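Projects > Applied Automation > Final Reports > Evaluation of a Hand-Held Gripper Kit

Evaluation of the Flirnano Hand-Held Gripper Kit for Household Sorting Tasks

1. Purpose

The department was offered a one-semester trial of the Flirnano kit, a pair of hand-held grippers with wrist-mounted cameras and a software package for turning recorded motion into training data. Our assignment was to decide whether the kit should be bought for the automation course. We did not test a robot arm. The report covers the kit as delivered, the recording work, and the export software.

Two questions were set at the start. First, can students with no previous training produce usable recordings within one lab period? Second, does the exported data load into the course software without hand editing?

2. Kit and Setup

The kit was supplied by Armont on loan. It contained two grippers, a charging base, a calibration board, spare finger pads, and a license for the Senance export tool. The manual is short and assumes the reader already knows what a trajectory file is. Section 4 of the manual refers to a menu that is not in the version we received.

Calibration is done once per session. The user holds the gripper over the board, opens and closes the fingers fully, and waits for a tone. The first attempt failed in two sessions. In both cases a second attempt passed. Calibration took nearly 11 minutes in the first session and much less after that, once the board was taped flat to the bench.

The recordings were made on ordinary furniture in a home instead of on the lab bench. The reason was practical: the bench has a plain gray surface and even light, and a model trained there would tell us little about household use. Patterned cloth, mixed objects, and daylight from a window were all wanted.

3. Procedure

Each task was a single pick and place. The operator started with the fingers open, approached one small object, closed on it, moved it to a target, and released. Targets were a box, a cleared spot on the table, or a second object. The operator was told to keep a steady pace and to avoid turning the wrist quickly, as the tracking software loses its position during fast rotation.

Objects were selected for differences in stiffness. A plush toy deforms under the pads and is easy to hold but hard to release cleanly. Small cubes are stiff, and the approach angle matters much more.

On the round table used for the second set, the yellow box was placed on the left, with a plush pig and small cubes behind it. The blue pads stand out clearly against the pink-and-white check, which helped when we reviewed finger position by eye.

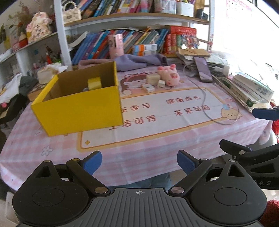
Angharad Foulkes objected to this setup at the interim review and asked whether a busy background would hide tracking errors that a plain bench would have made obvious. Her view was that a first evaluation should change one condition at a time, and that we had changed the surface, the lighting, and the objects together.

The objection was accepted in part. We repeated 40 of the recordings on the bench with the same objects and the same operator. The rejection rate on the bench was slightly higher. We attribute this to the lack of visual texture on the gray surface, but the repeat set is too small to confirm it.

4. Results

We made 748 recordings in total, including the bench repeats. The export tool rejected 176 of these. Rejections fell into the following groups, listed from most to least common:

- tracking lost during rotation
- fingers not fully open at the start
- recording stopped before release
- file written with a missing time stamp

The first group was mostly a matter of operator habit and declined over the semester. The last group is a software fault. It appeared only when both grippers were recording together, and restarting the tool cleared it each time. We reported the fault to Armont in February. The update we received afterward changed the error message but did not remove the fault.

Accepted files loaded into the course software without hand editing, with one exception. Finger opening is exported in millimeters by Senance and read in meters by our loader. A one-line change to the loader corrected this.

5. Handling and Wear

Operators reported fatigue in the thumb after long sessions. The handle is sized for a large hand, and smaller-handed operators had to shift their grip to close the fingers completely. The finger pads showed light scuffing at the tips but did not need to be replaced. One linkage screw worked loose and was tightened. The kit does not include a driver of the right size.

6. Comparison

The Morris kit, already owned by the department, was used as a reference. It has a single gripper and an external tracker that must be mounted on a stand. Its tracking was steadier during rotation. Setup took longer, and it could not be moved to another room without repeating the full alignment. For single-object tasks on a fixed bench we found no reason to replace it.

7. Recommendation

Purchase of one Flirnano kit is recommended, on condition that the missing time stamp fault is fixed in writing before the order is placed. Two-handed recording should be left out of the course until then. Students should be given a one-page calibration sheet in place of Section 4 of the manual. A set of smaller handles should be requested from Armont if they exist.

Last updated: 06/09/2026

Related reports
Morris Single-Gripper Kit: Alignment Procedure
Loader Changes for Senance Export Files
Finger Pad Materials: Friction Tests
Low-Cost Conveyor Sorting with a Fixed Camera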